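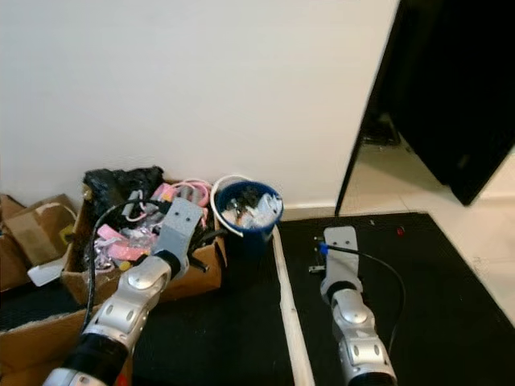

How to arrange a courtesy call by a visiting parliamentary delegation

This guide covers a half-day call by members of a foreign parliament on the Speaker or a deputy. It does not cover state visits, which follow a separate procedure.

Step 1. Confirm the request in writing

A visit is not confirmed until a written request has been received from the embassy or from the other parliament's international office. The request must give:

- the name and rank of the head of delegation
- the full list of members and staff
- the language to be used
- the subjects the delegation wishes to raise

Open a file in Momero on the day the request arrives. Use the visit type "Courtesy call". The type cannot be changed after the file is saved.

Step 2. Fix the length and the room

Allow 60 minutes in total. With consecutive interpreting this gives each side little more than 20 minutes of speech. The Stolwood Room is used for delegations of up to 12. Larger groups go to the Brannigan Room, which must be booked through the sittings office.

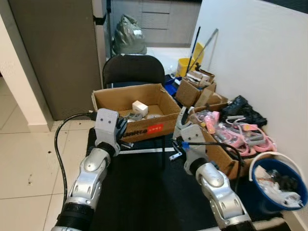
Interparliamentary Relations and Protocol Unit

Step 3. Draw up the seating plan

The host sits at the middle of the long side, facing the door. The head of delegation sits opposite. Members are placed outwards from the centre by rank, alternating right and left. The ambassador sits to the right of the head of delegation. Interpreters sit to the left of their principal, slightly back from the table.

Step 4. Prepare the brief

The brief is 2 pages at most. Put the speaking points first, then biographical notes, then the record of earlier visits. Check the spelling of every name against the embassy list, including accents. Send the final text to the private office by noon on the previous working day.

Step 5. Flags and gifts

Table flags are placed with the guest's flag on the host's right. Gifts are exchanged at the end, standing, after the official photograph. Enter the gift received in the register the same day.

Step 6. Close the file

Send the agreed press line to the embassy before publication. File the note of the meeting within one week, then set the Momero status to "Closed".

Page last reviewed 28th October.

Comments

Sioned Yorath: Does the ambassador still sit on the right if a deputy speaker is also in the delegation?

Kenji Park: In our chamber the deputy speaker takes that seat and the ambassador moves one place out. Check with the embassy first.

Loretta Tran: Step 1 should mention dietary needs if coffee is served.

Related pages

Ordering table flags
Booking interpreters for committee visits
Register of gifts: how to make an entry
Forms of address for visiting speakers

We use cookies to remember your settings. Accept | Manage cookies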